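Chapter 4
Cooking with Moist Heat

After reading this chapter you should be able to:
Explain how steam carries heat to food
Compare steaming with boiling and simmering
Set up a steamer for a batch of filled or plain buns
Describe how altitude changes cooking time

Hermenegildo Montes ran the kitchen of a school cafeteria in Potamlow for most of his working life. His first week there he ruined a full batch of bread by opening the steamer lid every few minutes to check on it. The tops wrinkled and the centers stayed doughy. The heat he kept letting out was the heat the dough needed.

Moist heat cooking means any method that uses water or water vapor to move heat into food. Boiling, simmering, poaching and steaming all belong to this group. None of them browns food, because the surface stays close to the boiling point of water, and browning needs a much higher temperature.

Steam holds more energy than boiling water at the same temperature. When it touches a cooler surface it turns back into liquid and gives up that energy at once. Food in a steamer is also not knocked around by moving water, so delicate items such as fish, dumplings and soft dough keep their shape. A perforated basket lets the vapor rise to the food from the water underneath.
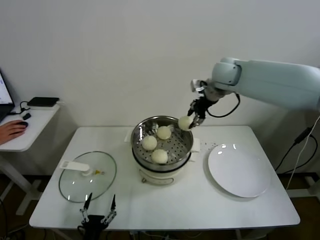 4.1 Heat, Water and Pressure

At sea level, water boils at 212°F. As you go higher, air pressure drops and so does the boiling point, by close to 2 degrees for every 1,000 feet. Cooks in mountain towns know this from practice. Beans take longer, and so do potatoes and eggs in the shell.

A tight lid changes things very little in an ordinary pot — the extra steam simply escapes around the rim. A pressure cooker is different. Its locked lid holds the steam in, the pressure climbs, and the boiling point rises with it. We will return to pressure cookers in Section 4.3.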